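Workshop notes: Wirkel arm build

Ilze Org and Ott Sproģis have moved the Wirkel controller into simulation while the second shoulder joint is out for machining. The current task is the dish rack: one gripper takes the wire rim, the other arm stays clear. Wrist torque is capped at 40 percent.
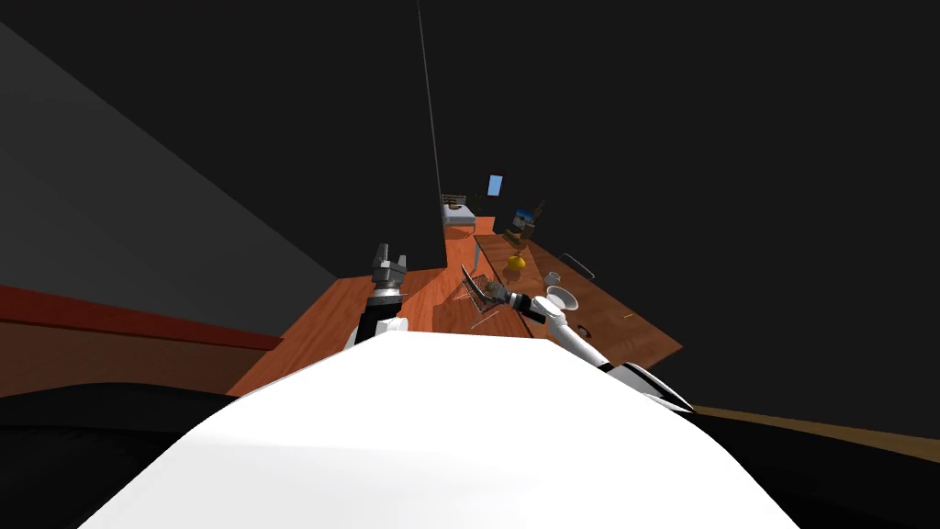

Grip force is the open question. Thin wire gives the fingers very little contact area, and the solver needs a 15 ms step to stay stable — Ott wants it shorter. Bench time on the real arms resumes in March, Sunday mornings, at the back bench. Bring your own hex keys.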